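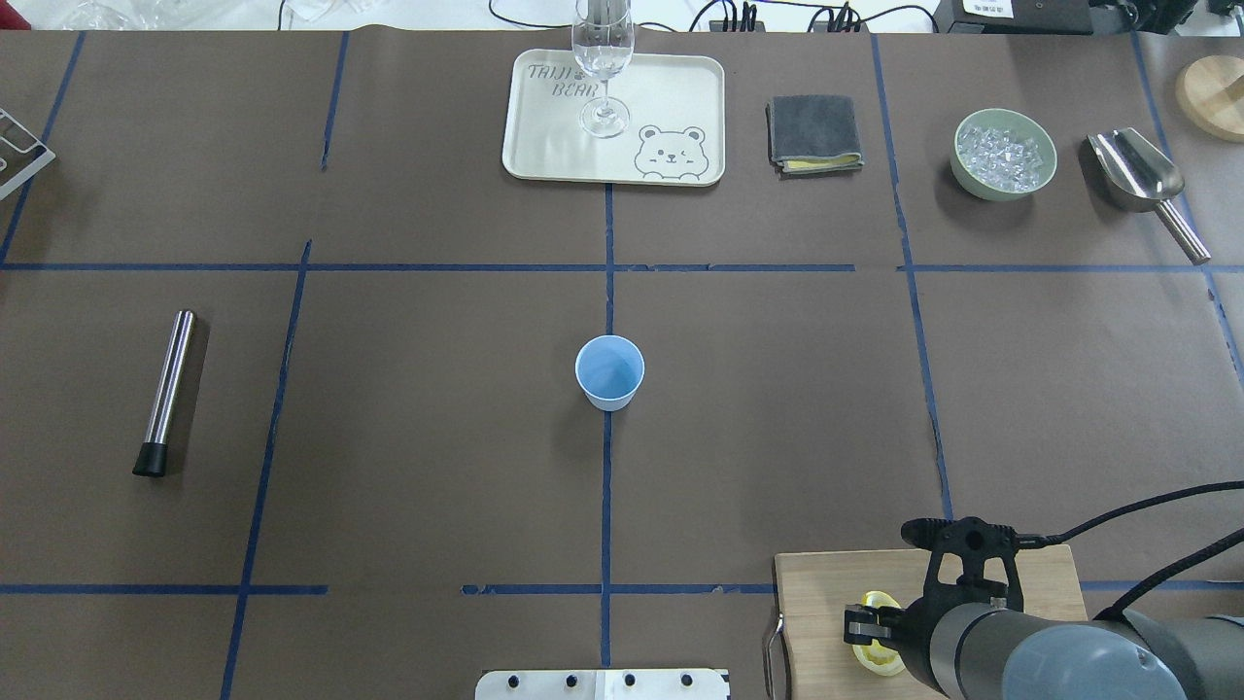

Dindlow has finished the first round of its drink-making collection, adding 1,178 recorded examples to the set that teaches its Rizk learning system to handle everyday kitchen and bar tools. The recordings were gathered at the company's Nastombridge workshop over 17 sessions, and we couldn't be happier with how much variety they hold! Lemons turned out to be a favorite with the team. Closing a two-finger gripper around a lemon half on a cutting board asks for a very different touch than picking up a muddler or a scoop, and the system needs plenty of both. The blue tape grid on the table lets operators move each item to a new cell between runs, so that Rizk learns to look for the glass or the bowl of ice wherever it stands.

Dindlow, 22/02/2022 – Every example was guided by a trained operator from start to finish. Runs that went wrong were kept too. Nearly 231 of them include a slip or a second try, and those are marked so the learning team can study how the operator recovered.

The work was carried out with Disto, which built the labeling tool and checked each recording against its written task. Two reviewers looked at every run before it was accepted.

A second round opens in June with new glassware, more kinds of fruit and a smaller table. Research groups that would like to suggest tasks for it can write to the Dindlow press office, which will pass ideas along to the collection team. Suggestions for left-handed setups are especially welcome – we have very few of those so far.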